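Versuchsaufbau und Vergleich der Regler

Verglichen werden zwei Regler für die kraftgeführte Bahnverfolgung auf lackiertem Massivholz, Staker und Yau. Beide laufen auf demselben Arm und erhalten dieselben Sollbahnen. Die Höhenschätzung der Oberfläche liefert in allen Versuchen das Bildverarbeitungsmodul Iline. Der Aufbau am Standort Runedside ist in Abbildung 3 wiedergegeben.
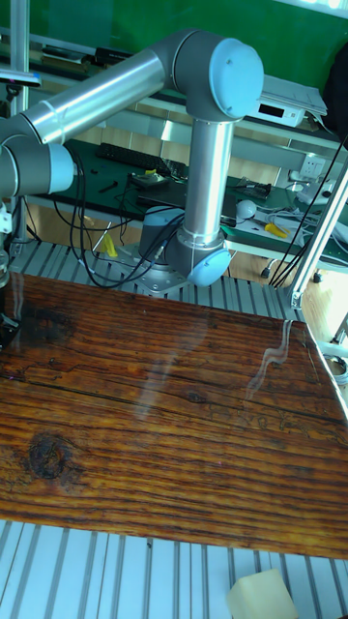
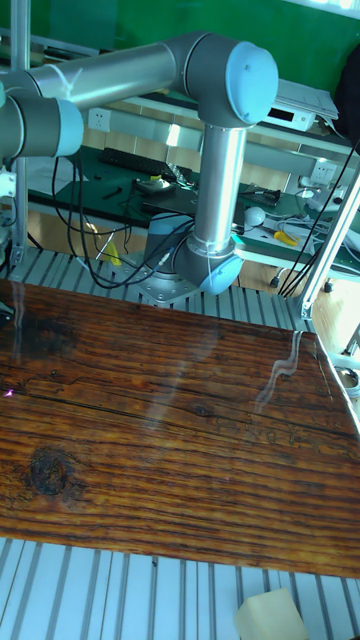 Abbildung 3: Arbeitsplatz mit Arm und Holzbrett auf dem Profiltisch. In beiden Ansichten sind helle Reflexe auf der glänzenden Oberfläche zu sehen, darunter ein geschwungener Streifen im rechten Teil des Bretts.

Prüfling und Bahnen

Als Prüfling dient ein Brett mit ausgeprägter Maserung, durchgehenden Längsrissen und zwei Ästen. Ein homogener Prüfkörper hätte die Auswertung vereinfacht, die für die Anwendung maßgeblichen Störungen aber nicht enthalten. Risse führen zu kurzen Kontaktverlusten, Äste zu einer lokal erhöhten Steifigkeit, und der Lack verändert die Reibung gegenüber unbehandeltem Holz deutlich. Die Lage des Bretts wurde vor jeder Messreihe über die Tischkanten eingemessen und während der Reihe nicht verändert.

Gefahren wurden drei Bahnen. Bahn A folgt der Maserung und berührt keinen Ast. Bahn B verläuft ebenfalls in Längsrichtung, führt jedoch über den größeren Ast auf der linken Seite. Bahn C kreuzt die Maserung und mehrere Risse und endet im Bereich der stärksten Reflexe. Jede Bahn wurde je Regler mit 11 Wiederholungen abgefahren. Die Reihenfolge der Regler wurde ausgelost, um eine Drift des Kraftnullpunkts nicht einseitig einem Verfahren zuzuschlagen.

Reglerstruktur

Staker ist ein Admittanzregler mit festen virtuellen Parametern. Die gemessene Kontaktkraft wird in eine Korrektur der Sollposition in Normalenrichtung umgesetzt, die tangentiale Bewegung bleibt davon unberührt. Masse und Dämpfung wurden auf einem ebenen Abschnitt des Bretts eingestellt und für alle Bahnen beibehalten.

Yau verwendet dieselbe Grundstruktur, passt die Dämpfung aber laufend an die geschätzte Kontaktsteifigkeit an. Die Schätzung erfolgt rekursiv aus Kraft- und Positionsänderung. Bei Kontaktverlust wird sie eingefroren, da der Quotient sonst unbrauchbare Werte annimmt. Der zuletzt gültige Wert bleibt bis zum Wiederaufsetzen gesetzt – eine Festlegung, die sich in den Ergebnissen auf Bahn C bemerkbar macht.

Beide Regler erhalten die Vorsteuerung der Höhe aus Iline. Eine Filterung der Kraftmesswerte findet vor der Übergabe statt und ist für beide Verfahren identisch parametriert. Unterschiede im Regelverhalten gehen damit nicht auf die Signalaufbereitung zurück.

Höhenschätzung bei Reflexen

Die glänzende Oberfläche ist für die optische Höhenschätzung ungünstig. In den hellen Streifen fehlt die Textur, auf die Iline bei der Zuordnung der Bildpunkte angewiesen ist. Das Modul interpoliert dort zwischen benachbarten Stützstellen und setzt ein Gütekennzeichen herab. An einzelnen Stellen lag die Abweichung gegenüber der taktilen Referenz bei über zwei Millimetern, während sie auf den matt erscheinenden, stark gemaserten Flächen unauffällig blieb.

Eine Mattierung mit Prüfspray wurde erwogen und verworfen. Sie beseitigt den Fehler der Höhenschätzung, verändert jedoch zugleich die Reibung zwischen Werkzeug und Lack und damit die eigentliche Messgröße. Ebenso wurde auf eine Abschirmung der Raumbeleuchtung verzichtet. Stattdessen wird die Vorsteuerung bei niedrigem Gütekennzeichen abgeschwächt, sodass in diesen Bereichen vorwiegend die Kraftrückführung wirkt. Der Übergang erfolgt stetig über die Bahnlänge. Ein hartes Umschalten hatte in Vorversuchen im April bei beiden Reglern sichtbare Kraftspitzen ausgelöst.

Ergebnisse

Auf Bahn A unterscheiden sich die Verfahren kaum. Der Kraftverlauf ist in beiden Fällen ruhig, die verbleibende Welligkeit folgt der Maserung. Ein Vorteil der adaptiven Dämpfung ist hier nicht nachweisbar.

Auf Bahn B zeigt Staker beim Auffahren auf den Ast eine Überhöhung der Normalkraft, die hinter dem Ast nur langsam abklingt. Yau erhöht die Dämpfung mit kurzer Verzögerung und hält die Kraft enger am Sollwert. Die Überhöhung tritt weiterhin auf, fällt aber kleiner aus. Die Streuung zwischen den Wiederholungen ist bei beiden Reglern gering.

Bahn C ergibt ein anderes Bild. An den Rissen verliert das Werkzeug kurzzeitig den Kontakt. Staker setzt danach gleichmäßig wieder auf. Yau arbeitet mit der eingefrorenen Steifigkeit weiter, die häufig noch vor der Risskante ermittelt wurde und zu niedrig liegt, und neigt beim Aufsetzen zum Prellen. Im Bereich der Reflexe verstärkt sich der Effekt, weil die abgeschwächte Vorsteuerung den Höhenfehler nicht mehr ausgleicht. Zwei Wiederholungen mit Yau wurden durch die Kraftüberwachung abgebrochen. Sie sind in der Auswertung als Abbruch geführt und gehen nicht in die Mittelung ein.

Einordnung

Für Bahnen längs der Maserung ist Yau auf diesem Prüfling vorzuziehen, sofern Äste überfahren werden. Quer zu Rissen ist der einfachere Regler robuster. Eine naheliegende Änderung besteht darin, die Steifigkeitsschätzung nach Kontaktverlust auf einen konservativen Startwert zurückzusetzen. Sie wurde hier nicht untersucht.

Die Aussagen gelten für ein einzelnes Brett und eine Werkzeuggeometrie. Die Kabelführung entlang des Arms erzeugt zudem eine stellungsabhängige Zusatzkraft, die nur im kontaktfreien Zustand kompensiert wurde. Bei gestreckter Haltung bleibt ein Restfehler, der beide Regler gleichermaßen betrifft.

Kontakt: Ilaria Longo, Runedside | Stand: 24. Oktober 2021 | Alle Rechte vorbehalten | Nach oben

Kommentare

Kanini Mwaipopo
Wurde die Abbruchschwelle der Kraftüberwachung für beide Regler gleich gesetzt? Aus dem Text geht das nicht hervor, für Bahn C wäre es entscheidend.

Ilaria Longo
Ja, gleiche Schwelle und gleiche Entprellzeit. Wird im Abschnitt Reglerstruktur ergänzt.

holztechnik_sb
Zur Mattierung: Ein Polfilter vor der Kamera lässt die Reibung unverändert und nimmt bei Lack einen guten Teil der Reflexe weg, je nach Einfallswinkel. Gibt es dazu Messungen?

Ilaria Longo
Bisher keine. Mit fester Kamera wäre der Filter nur für einen Teil der Bahn C richtig ausgerichtet, ein Versuch steht aber auf der Liste.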